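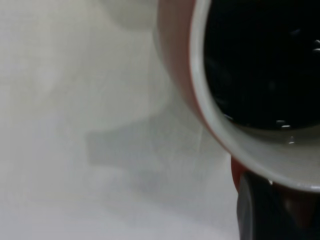 Figure 2. A red mug with a white inner wall, holding a dark drink.

3.2 Hot drinks and afternoon breaks

Staff at the Brurnthorpe office kept a diary of what they drank and when they stopped work. We received 1363 entries, of which 1224 could be used; the rest had no time written on them. Most breaks fell between two and four in the afternoon. People who sat near the kitchen took shorter breaks but took them more often, as Tello and Henare found in their earlier study of shift workers. Mug size was not recorded, so we cannot say how much each person drank. Nine people left the study in August, when the Multton team moved to another floor, and their entries up to that point have been kept. Tea and coffee are treated together in the next section.

9 shares
2 comments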